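## 4. Adding a club to the Grirska league portal

Do this before the January transfer window closes. Rowena Tolentino wrote the original steps for Bristedix United, and the wording has been softened slightly.

1. Sign in with the league account. Your personal account will let you get all the way to step 5 and then throw everything out.
2. Open **Clubs > New**. Type the name as it appears on the charter. "The Lads" has been tried.
3. Choose a home ground from the list. Orville Park appears twice; pick the one with a capacity of 1,998.
4. Upload the roster as a CSV file, 27 players at most. Player 28 is dropped silently, and it is always the goalkeeper.
5. Press **Submit** once.

> **Caution:** Pressing **Submit** again creates a second club with the same players, who are then all suspended for playing for two teams.

> **Note:** Error 164 means a birth date is in the future. Check your under-nines first.

When the confirmation page loads, write down the club number. Support at Nazarenko will ask for it before they say hello.

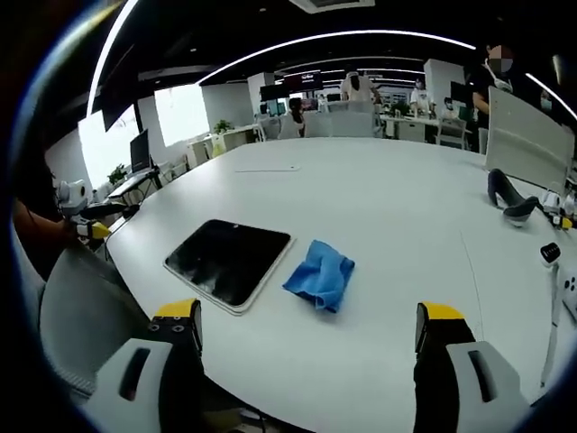
6. Go to **Fixtures** and click **Accept draft schedule**. Changes can be requested for 14 days, in writing, to the league secretary.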